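Support > Cassette Decks > Wiltasano Veno > Owner's Guide > Section 4

Section 4: Cleaning the Tape Path

If you have worked through Section 3 and your Veno is hooked up and playing, you may be tempted to close this guide and put it in a drawer. We understand completely. All the same, please come back to this section after you've had the deck for a little while, as more letters reach us at Clurkton over dull, muffled sound than over everything else put together, and nearly every one of those decks is in perfectly good health and only wants a cleaning.

Every cassette leaves a little of itself behind. The brown coating on the tape rubs off in a very fine dust, and the dust settles on the parts the tape touches: the heads, the capstan (the thin, shiny metal post that turns) and the pinch roller (the black rubber wheel that presses against it). Old tapes shed more than new ones. Tapes that have spent a few summers in a glove compartment shed the most of all, and we say that with love, having quite a few of them ourselves!

4.1 When to clean

Clean the tape path after every 17 hours of play. If you mostly listen to older tapes, or tapes you picked up at a yard sale, do it more often. You should also clean right away if you notice any of the following:

- The high notes have gone soft, or one channel is quieter than the other.
- A new recording has bits of the old one still showing through.
- The sound wavers, especially on held piano notes.
- You can see brown streaks on the heads or a dull band around the pinch roller.

4.2 What you will need

- Cotton swabs. Wooden sticks are our favorite, as they stay stiff when you press and don't bend around the corner of the head the way paper ones will. Look for tips that are wound tight.
- Isopropyl alcohol, the strongest your drugstore carries. Please leave the rubbing alcohol with added scent or oil on the shelf.
- Rubber roller cleaner, part 253 (optional, see step 8).
- A soft, dry cloth with no lint.
- A small flashlight.
- A table with decent light over it. The kitchen table will do nicely.
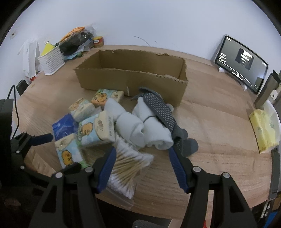

It helps to set everything out before you open the cassette door, with the alcohol on the opposite side from your coffee. Pour a small amount into a bottle cap or a saucer and close the bottle again. You really do not need much, and a tipped-over bottle is a miserable way to end an evening.

CAUTION: Isopropyl alcohol burns easily and its vapor does too. Work in a room with a window open, well away from candles, stoves and cigarettes. Keep it out of the reach of children and pets.

CAUTION: Unplug the deck from the wall before you start. Switching it off at the front panel is not enough, and on the Veno the standby circuit stays live.

4.3 Getting to the heads

1. Press STOP/EJECT and take out any cassette. Put it back in its case so it doesn't end up under your elbow.

2. With the door open, hold the clear door cover by its two lower corners and slide it straight up. It will feel stuck for the first quarter inch and then come away all at once. Set it down on the cloth with the printed side up.

3. Shine your flashlight into the opening. The three heads are in the middle, with the erase head on the left. The capstan and the pinch roller are to the right of them.

Note: If you have the older Bellini deck, the door cover does not slide. It is held by two small screws, and the heads sit a bit farther back. The Bellini drawings are on page 176 of the printed guide. Steps 4 through 10 are the same for both models.

4.4 Cleaning the heads and capstan

4. Dip one end of a swab in the alcohol and press it lightly against the side of the saucer. You want it damp all the way through but not dripping.

5. Wipe each head from side to side, the way the tape travels. Turn the swab a little as you go so that clean cotton is always touching the metal. Three or four passes per head is usually plenty. When the tip turns brown, stop and use the other end, and when that turns brown, take a new swab. Please don't try to save on swabs here! A dirty one only moves the dust to the next part, and then you get to clean that too.

6. Hold a damp swab against the capstan and work it up and down the full height of the post. Go all the way around the back. The dirt likes to collect in a thin ring near the top and the bottom, exactly where it is hardest to see, so tilt your flashlight a bit.

7. Go over the heads and the capstan once more with a dry swab. Look for loose threads of cotton before you move on. One of ours got wrapped around a capstan during testing and it took Shanti Tyagi in our service room most of a lunch break to coax it out with tweezers.

CAUTION: Never use a screwdriver, a fingernail, or anything else hard on the heads, even if a speck refuses to budge. Put a fresh damp swab against it, wait a minute, and wipe again. A scratched head cannot be repaired and is not covered under the warranty.

4.5 Cleaning the pinch roller

8. Put a few drops of the part 253 cleaner on a new swab and roll it slowly around the rubber, turning the roller with your fingertip as you go. If you don't have the cleaner, plain water with one drop of dish soap works well, followed by a swab with water alone. Alcohol every now and then won't ruin the roller, but with regular use it dries the rubber and leaves it shiny and hard.

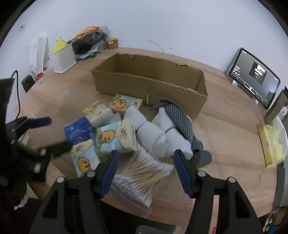 Page last changed: March 2024

9. Let everything air out for ten minutes with the door open. Please be patient with this step. A tape played against a wet roller can stick to it and be pulled into the works, and it always seems to be the tape you can't replace.

10. Line up the door cover with the two slots and slide it straight down until it clicks on both sides. If it clicks on only one side, take it off and start again; pushing harder bends the tab.

4.6 Checking your work

11. Plug the deck back in, switch it on, and put in a tape you know well but wouldn't cry over. Play a minute or two from the beginning and the same from the end.

12. Listen to the cymbals, or to the "s" sounds in a singing voice. They should be clear and even on both sides.

13. If the sound is still dull, clean the heads once more. A deck that has gone a few years without any care may need two or three rounds before the swabs come away white. If the third round makes no difference at all, turn to Section 7, where we talk about head alignment.

Note: We're often asked whether a cleaning cassette can take the place of all this. A wet-type cleaning cassette is fine between hand cleanings. We don't recommend the dry type, which works a little like very fine sandpaper.

Note: For your test tape, a 46-minute cassette is a good choice. The tape in the very long ones is thinner and stretches more easily.

4.7 Putting things away

Close the swabs up in their bag or a jar with a lid so they don't gather dust before next time. Let any used swabs dry out by the open window before you throw them in the trash, and rinse the saucer well with soap and water. Leftover alcohol should not go back in the bottle.

Many owners pencil the date of each cleaning inside the back cover of the guide, and Ona Sepp, who put together the first edition, left a ruled page there for it. If you run out of lines, any scrap of paper tucked into the cover will do.

Next: Section 5, Demagnetizing the Heads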